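Grenthorpe robotics group finds that tired grippers teach better than fresh ones

Released by the Grenthorpe Institute press desk, April

Robots learning to pick things up do better when some of their lessons come from equipment that has seen better days, according to a study published this month by the handling group at Grenthorpe. The finding will please anyone who has ever put off ordering spare parts.

The group trains its robot arms on recordings made by people. A person takes a hand-held gripper with a camera on it, squeezes the handle, picks up a cup or a sock or a packet of rice, and puts it somewhere sensible. The recordings are then used to teach an arm fitted with the same sort of fingers. It is slow work and hard on the pads, the soft green strips on the inside of each finger that do the holding.

Received wisdom in the laboratory was that the pads should be changed as soon as they began to lift. Dario Piras, who led the study, had followed that rule for a long time and had the invoices to show for it.

"We were throwing away pads at a rate that would embarrass a nappy factory," he said. "I wanted to know what we were getting for the money."

The team recorded 400 demonstrations of the same set of household tasks. Half were made with new pads. The other half were made with pads left on until they frayed, curled at the corners and came away from the finger blocks. Two versions of the control software were then trained, one on the fresh-pad recordings only and one on an even mixture, with the total number of demonstrations kept equal. Both were tested on the same arm, first with new pads and then with old ones. 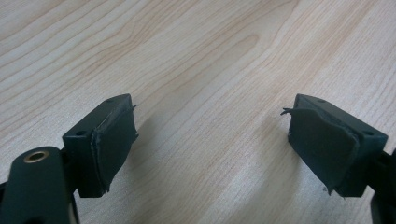 It still looks like an excuse for poor housekeeping to Heather Whitcombe, who would like to see the result repeated on a different make of pad before she stops replacing hers. A flap of rubber hanging in front of the camera is a nuisance, she argues, and a robot that has learned to live with it has learned something of no use to anyone with a tube of glue.

Piras accepts the first point and disputes the second. With new pads fitted, the two versions performed equally well. With worn pads, the version trained on fresh recordings failed 32 more trials than the mixed one, most of them by closing on thin objects a shade too early. The team's reading is that the fresh-pad version had come to judge distance partly by the clean straight edge of the pad, and was at a loss when the edge went ragged.

To check this, Hjørdis Boström went through 30 of the failed trials by hand, a task she describes as "like watching someone miss a light switch all afternoon". In most of them the fingers were well lined up from side to side and wrong only in depth, as the explanation would predict.

The method, which the group has named Flatano, asks very little of other laboratories. Pads are left in service on a fixed schedule, their condition is noted at the start of each recording session, and the training mixture is drawn evenly from the different stages of wear. There is no new hardware and no change to the software. There is, Boström notes, a slightly longer form to fill in.

The authors are careful about the limits. All the recordings were made on plain tabletops, one design of finger was used throughout, and pads that had come off altogether were left out of the study. Wet objects were not tried. Wear was graded by eye, and the two graders did not always agree on the difference between "tatty" and "very tatty", which are the terms used in the paper.

A second round of trials begins at the Bovholm workshop, where the tables are patterned and the light is worse. Pads have not been changed there in anticipation.

The demonstrations, wear notes and grading sheets are free to download from the Grenthorpe website. Press enquiries should go to Davina Laing at the press desk, mornings preferred.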